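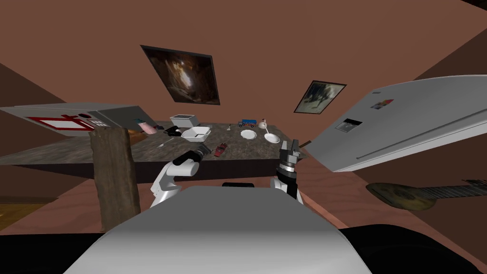

Fraser Haldane writes that his family's new kitchen cupboards at Hirklow were hung in a single morning, and he would like to know why they do not fall down when they are full of plates.

The answer lies behind the cupboard. A wall cupboard is held by a strong strip called a rail. The fitter screws the rail to the wall first and checks with a spirit level that it is straight. Each cupboard has two hooks at the back, and these sit over the rail.

The screws must go into something solid. In a brick wall, the fitter drills a hole and pushes in a plastic plug. When the screw goes in, the plug spreads and grips the brick.
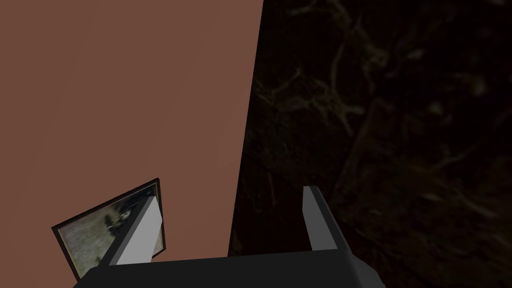

What happens if the wall is hollow? The fitter looks for the upright timbers inside it and screws the rail to those.

Doors are fitted last. A small screw on each hinge moves the door up, down or sideways until the gaps match.

Drilling is a job for adults. Children should never hang or climb on a cupboard.

Alva Home Skills for Schools, January 2025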